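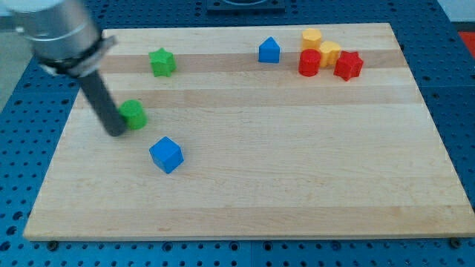
OK block people, I need to talk about toy blocks for a minute. Thread!

I've been sorting through a giant mixed lot all month (November is apparently my month for sitting on the floor) and I'm having the best time. 434 pieces in one tub, no box, no booklet, just a lid that doesn't close.

First thing I do with any mixed lot: pull out a handful in four colors. Green, blue, yellow, red. Then spread them on a big wooden cutting board and push them around for a while before deciding anything.

Why a cutting board? Pale wood makes every color pop. I tried the rug, I tried a gray tray, and the greens just died. On maple-colored wood even a little green cylinder looks like the star of the show. (There is also a green star. It's doing great.)

Shapes I keep coming back to: wedges! I used to toss them in the "misc" bag. Then Shu-fen Wan showed me you can make a roof, a ramp and a very decent fish out of them and now I hoard them. A blue wedge is worth three cubes to me.

Cylinders are my nephew's favorite and also my enemy. They end up under the couch. Every one of them. Stand them on end, people.

Small sets are so underrated. You can dump all 820 pieces in front of a kid and they'll stir them like soup. Put out eight and they start telling you a story -- who lives where, who isn't speaking to the red one.

Cleaning, for those who asked last time: damp cloth, drop of dish soap, dry right away. Don't soak painted wood. I soaked 40 once and I'm still sad about it.

Storage update: the Droterik bins stack nicely but the corners are sharp. Back to cloth bags, one per color. Peadar Ó Riain sorts his by shape and we have agreed to stay friends.

Still looking for a yellow half-circle, if anybody has a spare. Will trade wedges. OK, maybe one wedge.

Next up is the second tub -- over 229 pieces and I haven't even opened it yet!!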